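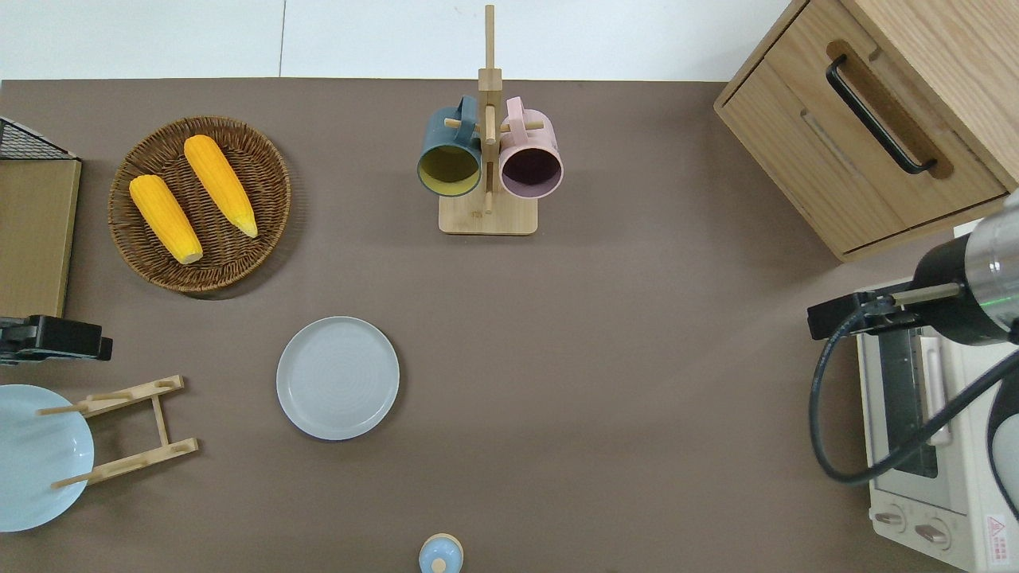 遠隔操作チームの定例、議事メモです。今回も書記は私で、話が飛んだところは飛んだまま書いています(すみません)。最初の議題は、お手本データの録り直しをどうするか。Lornbridgeぶんのデモはいま3951本あって、そのうち1117本に「操作者の迷い」タグが付いています。多いですよね、私も集計を見て声が出ました。迷いが出やすいのは手首側のカメラだけを見て動かしているときで、オーブンの上にグリッパーがいて、皿やマグがその左に広がっているような位置だと、次にどこへ降ろすかで手が止まりがちなんです。タグ付きを全部捨てるのはもったいない、という意見が強く、止まっている区間だけ切って使う案を先に試すことになりました。切り出しのスクリプトは私が書きます。

次、皿の手順について。縁をつまんでラックに立てる動作で、操作者ごとに持ち上げる高さがばらばらだという指摘が出ました。高く上げる派と、マットすれすれを滑るように運ぶ派がいて、これがけっこう譲らない!私は低い派なんですけど、ラックの桟に当てやすいのは低い派だと言われて、返す言葉がなかったです。結局、最初に少しだけ浮かせて、ラックの手前で角度を決めてから入れる、に統一。手順書は次の収録までに直します。
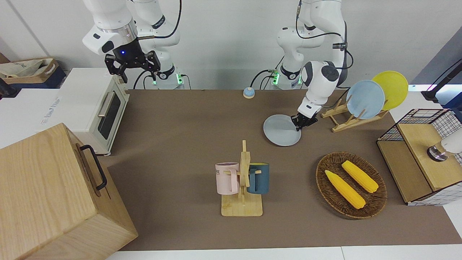 それと、片腕で皿を扱っているあいだ、もう片方をどこに置くかも決めました。これまでは操作者まかせで、待っている腕が無意味にふらふらする記録がかなり混じっていたんです。今後は空中で開いたまま静止、でそろえます。リーダー側の腕から手を離すと自重で下がるので、支えを付けたいという要望あり。Jollowに合う部品があるか問い合わせ中で、返事待ちです。

手で直接腕を動かして教えるやり方(ダイレクトティーチ)の話も少し。Bråtenの現場ではこちらのほうが受けがいいそうで、確かに力加減は伝わりやすい。ただ、教える人の手がカメラに入ってしまうのがどうにも困るんですよね。今回の800本は遠隔操作だけで録り、ダイレクトティーチは別枠で5本だけ試し録りして比べる、で合意しました。

Dralanceの再生ツールは、左右の腕の時刻がずれて表示される件がまだ直っていません。記録そのものは合っていると確認が取れたので、収録は止めずに続行。

持ち越しは、マグを木のスタンドに掛ける課題の成功判定です。取っ手が掛かれば成功なのか、手を離して揺れが収まるまで見るのか、時間切れで決まりませんでした。私は後者に一票。次回は12月の頭、朝10時からで、判定の案を各自ひとつ持ち寄ってください。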